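From: Bent Lauritsen
To: Flikmont Snack Swap list
Subject: Re: [swap] The February box, and rules for same
Date: 14th January

Svatopluk Urban wrote:
> Bent, could we please settle how the February box is going to work
> before somebody mails me another jar of something? Last time mine
> weighed more than my cat, and the post office in Flokatcombe made
> me sign for it twice. I would also like to know who decided that
> raisins are a snack.
> – S.

Svatopluk, I decided that raisins are a snack, in a moment of weakness, and I have been paying for it ever since. You may leave yours out.

To business. We have 31 people signed up for February, which makes an odd number, so one person will be sending to me and I'll be sending to whoever draws Bradanov. Everybody else gets a name by email on Friday. Please don't trade names. We tried that once and two people ended up mailing to themselves, one of whom was delighted.
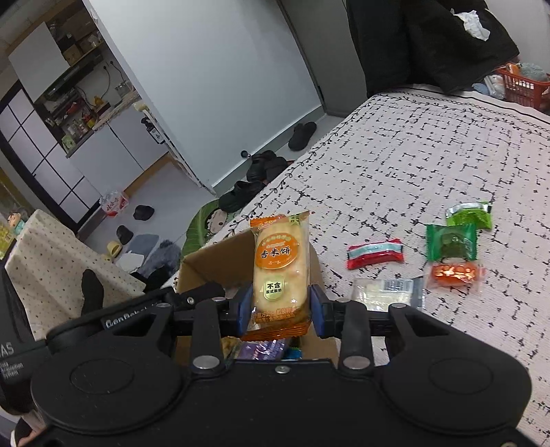 WHAT GOES IN

Dry things, sealed at the factory. Rice cakes are ideal: they weigh nothing, they survive being dropped, and even people who claim not to like them will have finished the packet by evening. Wafers are fine. Crackers are fine if you accept that they will arrive as crumbs, and some of us prefer them that way.

No jars, see above. No chocolate to anyone south of the river, where the mail sits in a truck until it feels ready. Nothing homemade, and I say this as a man who still thinks fondly of the Mogensen ginger cookies and the two days I spent picking them out of the packing paper.

If the label is in a language your partner may not read, write a note saying what it is. "Sweet" or "salty" will do. "Surprise" will not, after last year's squid.

The limit is still 19 dollars before postage. I know prices have gone up. So has my blood pressure when I open a box with a silk ribbon and a bottle opener in it, having sent off a bag of pretzels.
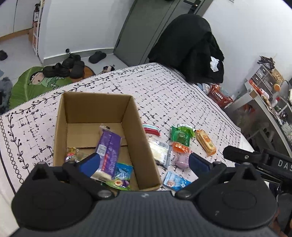 PACKING AND POSTAGE

A plain cardboard box is all you need. Use one you already have, and cross out the old address properly. Bradanov's went back to a shoe store last winter and they kept it, and I can't say I blame them.

Lay everything out on the table first and see what fits before you get the tape out. Heavy things on the bottom, puffy bags on top, crumpled newspaper in the gaps. A box that rattles is going to rattle for the whole trip. Up to 60 ounces keeps you in the cheaper rate at my post office, but yours may have its own ideas, so ask.

Send by the second week of February and post to the list when yours arrives. A line or two is plenty. We do not need the full review we got from Flokatcombe, though I did print it out.

On the archive: Svatopluk asked me off list how many messages we've piled up. It's 3,386, and I'd guess half of them are about licorice. I'm not deleting any. If you want fewer in your inbox, switch to the daily digest on the settings page.

Allergies to me by Thursday night, please, even if you told me last time. I had them on a sticky note and the sticky note has moved on.

Bent

--
Flikmont Snack Swap
To leave the list, send a blank message with "unsubscribe" in the subject line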